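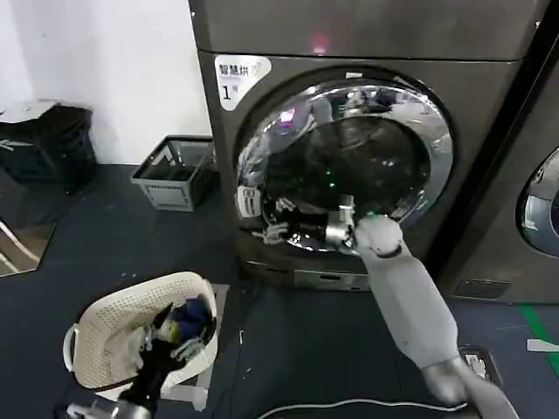

The Medier Guesthouse has published its revised notes for guests traveling the island route this season. The notes were prepared by Morag Laing and replace all earlier versions. Guests are asked to read them before arrival, as the ferry timetable and the walking path have both changed. Those who intend to pack lightly may plan on washing clothes between stages of the route; a large front-loading dryer with a round, chrome-rimmed door will handle heavy socks and sweaters with ease. Soap is not supplied.

2/ Ferry. The Narix crosses to the island in the morning and again in the late afternoon. Foot passengers do not need to reserve. Travelers with bicycles must reserve through the harbor office, and the crossing takes 11 of them at most. In poor weather the afternoon sailing is the first to be withdrawn.

3/ Path. The coastal path to Skinner Point has been moved inland for part of its length following a landslip. The new section climbs to 771 feet and adds nearly 3 miles to the day. It is marked with yellow posts. The old section remains closed, and maps printed before August still show it as open.

4/ Meals. Supper is served at one sitting. Guests arriving on the late ferry should tell the house by noon so that a plate can be kept. The fish soup has returned to the menu, together with the barley bread that many guests wrote to ask about. Packed lunches may be ordered the evening before.

5/ Wilteo village. The bakery and the post counter now share one building near the pier. The bakery closes when the bread is gone, often before the first walkers come down from the hill. There is no bank in the village – travelers should bring cash for the ferry kiosk and the chapel museum.

6/ Museum. Jean MacLeish will again lead the afternoon tour. The collection holds 2,063 letters sent home by island families who went abroad, and a selection is on open display. The tour is given in English. Children are welcome, and bags must be left at the door.

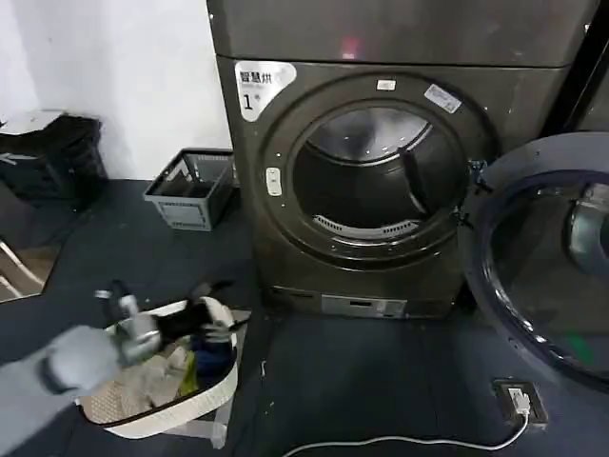 7/ Bookings. Rooms for the autumn are open from August 31, 2024. Requests should state the number of guests, the ferry intended and any needs regarding stairs. Dogs are accepted in the two ground-floor rooms only. Replies are sent in the order in which requests are received. Changes to a confirmed booking should be made in writing to the front desk.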